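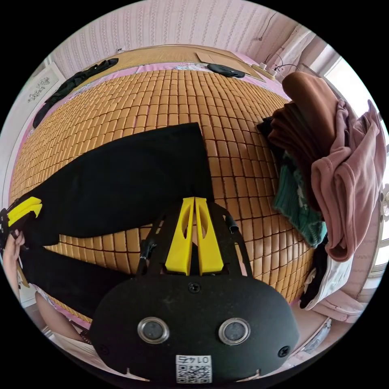

黒ズボンの回。左手のグリッパーでウエストのあたりをつかんでいるところ

件名：両手で教示すると、途中から左手の軌跡が右手にめり込む
製品：Jirnus ハンドヘルド教示キット（両手構成）
再生側：Lubis 双腕コントローラ
起票：ジュウィタ・ユソフ（Plindadari）
担当：アミルル・スブラマニアム（Goltport サポート窓口）
起票日：2018年1月8日（月）
状態：解決済み（経過の書き込みは残します）

ジュウィタの書き込み

お世話になってます、Plindadariのジュウィタです。新年早々すみません。

衣類たたみの教示データを録っているんですが、再生すると双腕のほうが途中でおかしなことになります。最初はすごく素直なんです。右手がすそを押さえて、左手がウエストをつまみに行って、「おっ、今日は調子いいじゃん」と思って見ていると、折り返すあたりで左手がすーっと内側に寄ってきて、右手の指先とほぼ同じ場所を目指しはじめます。もちろん衝突監視が先に止めてくれるのでぶつかりはしないんですけど、毎回ひやっとします。

手元のセットは383回分です。全部がだめなわけじゃなくて、シミュレータで流して監視に引っかかったのが70回分でした。で、その中身を見ていったら、どうも黒いズボンの回にかたよってるんですよね。マスタードイエローの服とか白いものをたたんだ回は、だいたい最後まできれいに通ります。

録り方は、右手に0145の本体、左手にもう1台を持って、ベッドの上で普通に服をたたむだけです。ベッドには、小さい四角がびっしり並んだ編みのマットが敷いてあります。机じゃなくてベッドでやっているのは、うちの案件が「家の寝室で洗濯物を片付ける」という設定だからで、ここは変えたくないです。

今までに試したこと、先に書いておきますね。

両方の本体を再起動 → 変わらず
レンズを拭いた → 変わらず（でもけっこう指紋がついてました、反省）
録画をゆっくりめにやり直し → 少しましになった気がするけど、気のせいかも
Lubis側の衝突監視の余裕を広げる → 早く止まるようになっただけでした、そりゃそうですよね

ログは左右まとめてアップしました。よろしくお願いします！

アミルルの返信

ご連絡ありがとうございます。ログを受け取りました。いただいた症状だと候補がいくつかあるので、切り分けを手伝ってください。

再生前の軌跡、つまり録っただけの生の軌跡を左右重ねて表示すると、めり込みは見えますか。ビューアの「両手を重ねる」で確認できます。生の時点で寄っているなら教示側、生では離れているのに再生で寄るならコントローラ側の座標変換を疑います。

それから、ズボンの回で左手を大きく動かす直前、左手のカメラに何が映っているかも見ていただけますか。軌跡の信頼度が落ちる瞬間と並べて見ると話が早いです。

ジュウィタの書き込み

重ねました。生の時点でもう寄ってます！ なのでコントローラは無罪ですね。ラフサン（Lubis側を見てくれている同僚です）がちょっとうれしそうでした。

信頼度のグラフも出しました。左手の線が、ウエストをつかんで持ち上げるところでがくっと落ちて、そのあとゆっくり戻るんですけど、戻ったときには位置がずれたまま、という感じです。落ちている間の映像を見ると、画面の真ん中がほとんど黒い布とマットで占められています。黒い布はのっぺりしていて特徴点がほぼ拾えず、マットのほうは拾えすぎるくらい拾えてました。緑の点がびっしり。

それで思ったんですけど、マットって同じ四角がずーっと並んでいるじゃないですか。ひとつ隣の四角と間違えても、見た目では区別がつかないですよね？ 人間の私でも、マットだけの切り抜きを渡されて「ここはどこでしょう」と言われたら無理です。

アミルルの返信

おそらくご推察のとおりです。繰り返し模様の上で、しかもほかの手がかりが布に隠れると、推定が隣のマス、その隣のマスへと滑ることがあります。滑り自体は一回ごとに小さいのですが、持ち上げる動作の間に積み重なります。

お願いしたいのは録画前の地図づくりの見直しです。今は何をされていますか。

ジュウィタの書き込み

正直に言うと、ベッドの上をさっと一周なでるだけでした……。手引きに「作業面をひととおり映す」と書いてあったので、作業面だけを律儀に映していたんです。壁とか家具のほうは向けてなかったです。

アミルルの返信

手引きの書き方がよくなかったですね、こちらで直すよう依頼します。地図づくりでは作業面より、作業中に動かないもののほうが大切です。壁ぎわや家具の角、模様のあるパネルなど、作業中に視野の端に入ってくるものをゆっくり映してください。高さを変えて二度、最後に開始位置へ戻って止まる、でお願いします。

たたむ服の山は地図に入れないほうが安全です。録画が進むと形が変わります。

ジュウィタの書き込み

やりました！ 先に結果を言うと、だいぶ良くなりました。でも全部は直ってません。 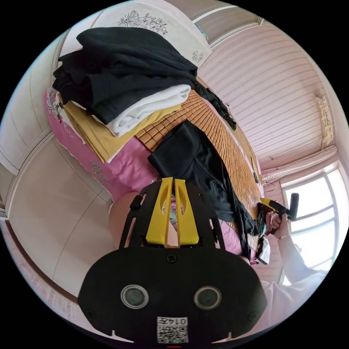 順番に書きますね。まず地図は、ヘッドボードの花の線画、ワードローブの継ぎ目、窓枠、天井ぎわの順でゆっくり回しました。花の絵がすごく優秀で、点がいっぱい乗ります。同じ形の繰り返しじゃないから間違えようがないんですかね。ずっとかわいい部屋だなとしか思ってなかったんですけど、機能面でも頼れる部屋でした。

で、新しい地図で黒ズボンをやり直したら、左手の信頼度の落ち込みがぐっと浅くなりました。落ちても戻りが早いです。戻ったときの位置もちゃんとしてます。ここまでは大喜びでした。

ところがですね、左右を重ねて見ると、やっぱり左手が少しだけ内側なんです。今度は途中から寄るんじゃなくて、最初からずっと同じだけ寄ってます。最初の頃は大きいずれに隠れて見えてなかったみたいです。両手の指先をわざとくっつけて、離して、という動きを録ってみたら、実物ではくっついているのに、軌跡だと左の指が右の指を通り越しちゃってました。

これ、地図とは別の話ですよね？

アミルルの返信

別の話だと思います。指先を合わせる録画をしてくださったのがとても助かりました。ずれが録画の最初から最後まで一定なら、追跡の問題はほぼ外せます。残るのは、カメラから指先までの変換、つまり本体ごとの校正値です。

左手側の本体について、校正ファイルの更新履歴を見せてください。あわせて、校正ファイルに書かれている本体番号と、本体のラベルの番号が一致しているかもご確認ください。

ジュウィタの書き込み

あの……見つけました。

右手の0145は、校正ファイルの中身も0145で合ってました。問題は左で、左手の本体に当たっていた校正ファイルも、中を開いたら0145でした。つまり左右とも0145の値で動いてました。そりゃ寄るわ！

経緯をプラセティヨさんに聞いたところ、10月に収録用のPCを入れ替えたとき、設定フォルダを丸ごとコピーして、左の分は「あとで差し替える」メモだけ残っていたそうです。メモはちゃんとフォルダの中にありました。みんな見てませんでした。私も見てませんでした。

左の正しいファイルは旧PCから救出できたので、差し替えてもう一回指先合わせをやりました。今度はぴたっとくっついて、ぴたっと離れます。重ねた画面を見てちょっと声が出ました。

ところで、これまでに録った分ってどうしたらいいでしょう。全部録り直しだと泣いちゃうんですけど。

アミルルの返信

原因が見つかってよかったです。同じ値が左右に当たっているときに警告を出さないのは、こちらのソフトの不備でもあります。開発に上げました。

録画の扱いですが、校正値だけの問題なら録り直しは不要です。生の映像とカメラの軌跡は残っていますので、正しい校正ファイルを指定して「指先軌跡の再計算」をかけてください。映像は触りません。ただし地図が古い回、つまり追跡そのものが滑っている回は、再計算では救えません。信頼度が落ちて位置が戻らなかった回は、申し訳ありませんが外してください。

ジュウィタの書き込み

再計算、一晩まわしました。朝来たら終わってました、えらい。

まず監視に引っかかっていた回を見直したら、浅いずれだった回はちゃんと生き返りました。滑っていた黒ズボンの回はやっぱりだめだったので、あきらめて外しました。そのかわり、新しい地図と正しい校正で黒い服ばかり録りためて、今日の時点で追加が159回分です。ロハニさんと交代でやってるんですけど、ロハニさんは袖をそろえるのがやたら上手で、再生したロボットのほうまで袖の始末が丁寧になってました。教えた人の癖が出るの、何回見てもおもしろいです。

逆に私の癖も出ていて、折り終わったあと、閉じた指でぽんぽんと軽く押さえる動作が入ってるんですよ。自分では全然意識してませんでした。ラフサンに「これ必要？」と聞かれて、必要じゃないです、と答えたんですが、再生を見ると最後に双腕が交代でぽんぽんしていて、なんか消すのが惜しくて……。いったん残してます。学習の邪魔になるようなら切ります。

ついでに、作業しながら気づいたことも書いておきます。ほかの人が検索で来たときに役に立つかもしれないので。

黒い服を持ち上げるときは、カメラの前で布をまっすぐ立てないほうがいいです。少し斜めに引くと、布の脇から壁や家具が見えたままになります。私はこれだけで落ち込みがかなり減りました。

窓が明るい時間帯は、窓に正対する向きで始めないようにしてます。開始直後に露出が暴れて、最初の数秒が不安定になってました。斜めから始めれば平気です。

左右の本体をうっかり持ち替えるのも危ないです。見た目がそっくりなので。うちでは録画の最初に必ず、右だけ指を一度開閉する動きを入れることにしました。あとで映像を見れば、どっちが右か一発でわかります。

たたむ前の服の山と、たたんだあとの山は、場所を決めておくといいです。毎回違うところに置くと、ロボットが「終わったやつ」をまた取りに行きます。うちの子は一度たたんだ服を堂々とほどきはじめました。あれは笑いました。

あと、もうひとつ聞きたいことが出てきたので、次に書きます。 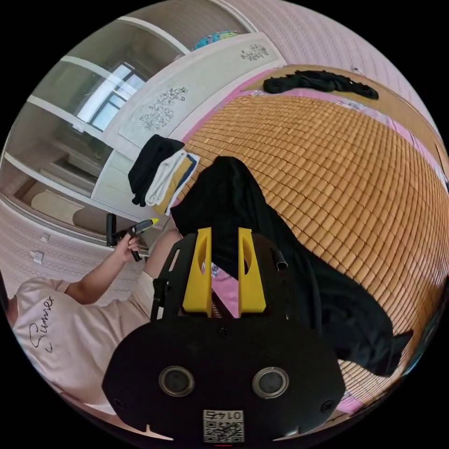
片手でつまんでいる間、反対の手はどこに置いておけばいいですか？

服に触れない高さまで上げて、次に使う場所の少し手前で止めておいてください。下ろしたまま布に触れていると、その接触まで手順の一部として学習されますし、視野の外まで引いてしまうと、戻ってくるときの動きが毎回ばらつきます。指は開いた状態にそろえておくと、次のつかみ動作の始まりがはっきりします。

ジュウィタの書き込み

なるほど〜、私、待っているほうの手を膝のあたりまで引いてました！ 完全に休憩の姿勢です。それで戻りの軌跡が毎回ばらばらだったんですね。ロハニさんは胸の前で構えて待つ派だったので、二人のデータを混ぜると、待機の位置が真っ二つに分かれるわけです。再生で片腕が上に行くか下に行くか迷うみたいにふらふらしていたのは、たぶんこれです。

今日から「開いて、手前で待つ」に統一しました。最初は腕がだるいです。慣れるまでは短めに区切って、合間に肩を回してます。

あと、待機中に手が少し揺れるのは気にしなくていいですか？ じっと止めようとすると、逆にぷるぷるするんですよね。

アミルルの返信

小さな揺れは平滑化で消えますので、そのままで構いません。止めようと力むと、動き出しが急になることがあり、そちらのほうが再生に響きます。楽に構えてください。

待機の位置が古い回は、前後を切って「つかむ」「折る」の区間だけ使う手もあります。区間の切り出しはビューアの目印機能でできます。

最後の「ぽんぽん」については、開発の者にも見せたところ評判がよかったです。技術的な助言としては、全回に入れるか、全回から切るか、どちらかにそろえてください。混ざっていると、終了の判定が不安定になります。

ジュウィタの書き込み

わあ、見せたんですか、恥ずかしい！ でも了解です。ロハニさんの回には入っていないので、切るほうにそろえます。さよならぽんぽん。

切り出しもやってみました。目印をつけるのが最初は面倒でしたけど、指の開閉のグラフを横に出しておくと、つかむ瞬間が段差になっているのでさくさく進みます。午後いっぱいで古い回の整理が終わりました。

で、整理したデータで学習し直したものをLubisに載せて、実機で黒ズボンをやらせました。めり込みなし、衝突監視の停止もなし。左手がちゃんと外側を通ってウエストを持っていきました。折り目は少し斜めでしたけど、私のたたみ方もだいたいそんなものなので、文句は言えません。

社内の手順書には、地図づくりの向き、校正ファイルとラベルの番号の照合、待つ手の位置、この辺を足しました。照合は毎朝、録画を始める前にやります。プラセティヨさんが自分から当番表の一番上に名前を書いてました。

こちらとしては解決で大丈夫です。長々つきあってくださってありがとうございました！

アミルルの返信

ご確認ありがとうございます。それでは本件は解決済みにします。左右で同じ校正値が使われているときの警告は、次の更新に入る予定です。公開されたらこのチケットにも書き込みます。

また軌跡が寄るようでしたら、指先合わせの録画をつけて、このチケットに続けて書いてください。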